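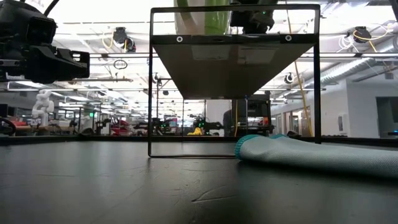 I spent most of yesterday putting cell 3 back the way it should be, and I'm writing it down while I still remember what I did.

Vichien Jaidee had noticed that the right arm was setting things down a little short of where we'd taught it. It wasn't by much, but the shelf has a crossbar along the front, and a gripper coming in low behind it has very little room to be wrong.

I started with the arms, which was a mistake. I checked the mounting bolts, ran both to home, and went through the gripper pads on each side. All fine. Then I put a square against the shelf and found it was the shelf that had moved. It only stands on the table, so a few knocks will walk it back a bit at a time — the scuffs on the black top should have told me.
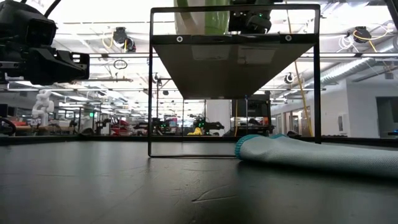

So the shelf went back to its marks and I taught the points again. I do the upper ones first, with the speed turned right down, and I stop the gripper above the panel before letting it go any lower. Soft packaging is worth using for this, as it gives a bit if you misjudge the height. After that I run each point 3 times by hand before I let the program near it.

I keep something knitted on the table by the foot of the shelf as well. Fabric never lies the same way twice, and a pick that works on a box can close on nothing when there's a fold in the wrong place. The ribbed cuff is the easier end to aim for, being a different colour from the rest.

Cables next. I moved each arm through its full reach and watched the slack where the cable curves over the top. The left one was closer to rubbing than I like, so it has a new tie from the Brenico box. Esperanza Villanueva wants the overhead cabling tidied too — she's right, but that's a job for a ladder and another day.

Last, I ran 100 slow cycles and had no faults. Vichien will try 300 at normal speed before we call it done. I've ordered some thin rubber feet from Laskowska for the shelf, and until they come I'll put the square on it every morning.

09/05/2018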